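# Tracing a gripper that drops out part-way through a task

This guide covers one fault on a two-arm table setup: a gripper stops responding during a run while the rest of its arm keeps moving. On our bench in Lunville it was the left arm. The arms are driven by Jarex servo boards, but the checks should carry over to any small arm with servos on a shared cable.

## What the fault looks like

The arm reaches its target and the gripper doesn't close. The controller carries on with the next move as if it had. In our log there was a read timeout on the gripper servo, then nothing more from that address until the power was cycled. Out of 353 runs we had 11 dropouts, all with the wrist turned well inwards.

The main risk is a dropout while the arm is holding something. Depending on the servo, the fingers may stay clamped or go slack, so treat a silent gripper as live until the supply is off.

## Before you start

1. Press the stop button and wait for both arms to settle. Support the upper link by hand if yours sags without power.
2. Switch off at the supply. Turning off the motors in software is not enough.
3. Copy the log before restarting the controller. Ours overwrites itself after 2,275 lines, and we lost the first two faults that way.
4. Clear anything that could fall or roll into the joints.

## Check the cable first

Follow the cable by hand from the base to the wrist. Look for shiny patches, flattened sections and any point where it rubs on a link. Then unplug the wrist end and look at the pins with a torch.

With the power still off, turn the wrist slowly through its full travel and watch the slack. If the cable goes tight before the joint reaches its limit, you have probably found the cause. Ours went tight at the inward end and was pulling the plug sideways.

Don't rely on the wrist light. It shows that power is getting there and says nothing about the data line — ours stayed green through every dropout.

## Refit the cable

Leave a loop at the wrist big enough for the full turn, and fix the cable to the link below the loop. We use Backlund hook-and-loop ties, done up just tight enough to stop the cable sliding. Check that the loop can't catch on the other arm when both reach over the middle of the table.
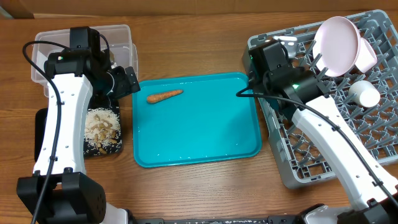
Power up with one hand near the stop button. Run the wrist from end to end at quarter speed with nothing in the gripper, and open and close the fingers at each end. If that is clean, do the same at working speed. We did 37 cycles without a timeout before going back to normal tasks.

## If it still drops out

Swap the cable with the one from the other arm. If the fault moves across, replace the cable. If it stays put, suspect the servo or the board connector.

## Change the controller settings too

In the Pranetti controller, set "on read timeout" to "hold all". The default is "retry and continue", and it will happily send an arm on to its next position with a gripper it can't talk to. Set this for each arm separately, then test it by unplugging a gripper with the power off and starting a slow run. Both arms should refuse to move.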